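The Pink Strip

Erdal Kocabaş had been told to clear the house by January, and he began, as he began most things, with the item least likely to matter. 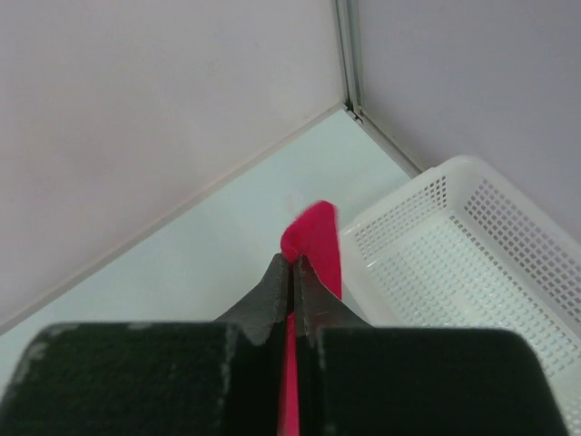
1. What It Wasn't

It wasn't a bookmark, because his aunt had folded down the corners of every book she owned, library ones included. It wasn't a hair ribbon either. She had kept her hair at an inch since the Cernow years and regarded ribbons as a weakness in other women.

It was pinkish red, the colour of a telling-off, and it felt like felt. He folded it over at the top. It flopped.

2. What His Sister Thought

"Bin it," she said, down the phone from Lynch.

"It might belong to something."

"Everything belongs to something. You've got 205 jam jars in that pantry. Have you done the jars?"

He had not done the jars.

3. Where It Went

By teatime he had made three piles: keep, give away, and strip. He ate a biscuit and looked at the third pile with some satisfaction. You could see the end of it, at least.

Then he opened the sewing drawer to put the thing somewhere safe, and found a biscuit tin, and on the tin, in his aunt's square capitals, PINK BITS, 1 OF 6.

He rang his sister back. She let it ring for a long time.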